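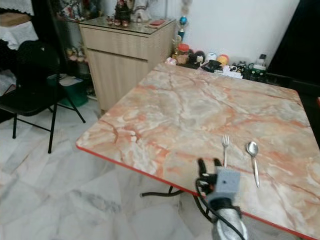 Fork and spoon on a marble-patterned table.

Herbarium and Seed Collections Technician (woody plants)
Sarkdale Arboretum, Department of Living and Preserved Collections
Posted October 22, 2026

Position type: full time, fixed term, 22 months
Reports to: Henryk Urbańczyk, Curator of Woody Plants
Reference: 295

Background

Sarkdale Arboretum holds a research collection of temperate and subtropical trees and shrubs, with a working herbarium and a small seed store. The present project covers the genus Cornus and its close relatives. Much of the living material was planted from wild seed, and a large share of it has never been vouchered. Labels in the older plots carry names that have since been split, merged or misapplied. The technician will collect, press, measure and database material from these plots so that each accession can be checked against a specimen.

The work covers 43 plots in two parts of the grounds. The Londoño section is on level ground and can be reached by cart. The Vurkalar slope is steep, partly terraced, and reached on foot. Both are visited in all seasons, as flowering, fruiting and winter twig material are needed from the same plant.

Duties

Collect flowering and fruiting branches from tagged trees, with duplicates where the size of the plant allows.

Press and dry specimens. Blotters are changed daily for the first three days. Fleshy fruit is sliced or kept separately in spirit, with a cross-reference on the sheet.

Record characters that are lost on drying: bract color on both faces, fruit color at maturity, scent, bark texture, and the color of first-year twigs. Color is scored against the chart in the field book.

Measure leaf length and width, petiole length, and number of lateral veins on mature leaves from the middle of the shoot. Leaves from suckers and shaded inner branches are not used.

Record leaf arrangement. Most dogwoods have opposite leaves; Cornus alternifolia and C. controversa do not, and several plots contain both kinds under one label.

Clean, dry and pack seed. Pulp is removed by maceration and flotation, and the stones are surface dried before storage. Cut tests are carried out on a sample from each lot.

Mount specimens, print labels, and enter records in Wurex, the collections database. Training in Wurex is given in the first month. Previous knowledge of it is not expected.

Assist with sowing trials. Stones of most species in the project need a warm period followed by cold stratification, and trays have to be checked and watered through the winter.

Requirements

A degree in botany, horticulture, forestry or plant science, or equivalent practical experience in a herbarium, nursery or botanic garden.

Ability to use a dichotomous key and a hand lens, and to write a plant description in standard terms (shape, margin, apex, base, indumentum).

Accurate, legible field notes.

Able to walk on uneven ground and carry a press and pole pruner to the upper terraces.

A valid driver's license.

Desirable

Experience with hair characters under the microscope. The hairs on the underside of the leaf are used to separate several species in the project, and their form and attachment must be recorded correctly.

Experience with seed x-ray or tetrazolium testing.

A tree climbing certificate. Climbing is not part of the post, but a certificate holder may take part in crown collection with the arborist team.

Conditions

The working week is 37.5 hours. Hours shift earlier during the main flowering period, which peaks in May, and leave during that month is limited to five days. Paid leave is 29 days a year, in addition to public holidays. Field clothing, boots and a hand lens are supplied. A shared house on the grounds is available at a fixed monthly charge; applicants who wish to be considered for a room should say so in the cover letter.

The preparation room contains dried plant material, naphthalene residue from older cabinets, and ethanol. Persons with a known sensitivity should raise this before interview so that the room can be assessed.

How to apply

Send the following as a single file, quoting the reference number in the subject line:

1. Cover letter, no more than one page.
2. Resume, with the names of two referees.
3. One plant description, written by the applicant from living or pressed material, of any woody species. It should be 150 to 250 words long and give the habit, bark, leaves, inflorescence and fruit as far as they were seen. Characters not seen should be marked as such - do not fill them in from a flora.

Applications without item 3 will not be read. Shortlisted applicants will be asked to key out two unknown twigs and prepare one sheet during the interview visit. Travel costs within the country are refunded against receipts.

Questions on the technical content of the post should go to Henryk Urbańczyk at the herbarium office. Questions on housing and pay go to the personnel desk.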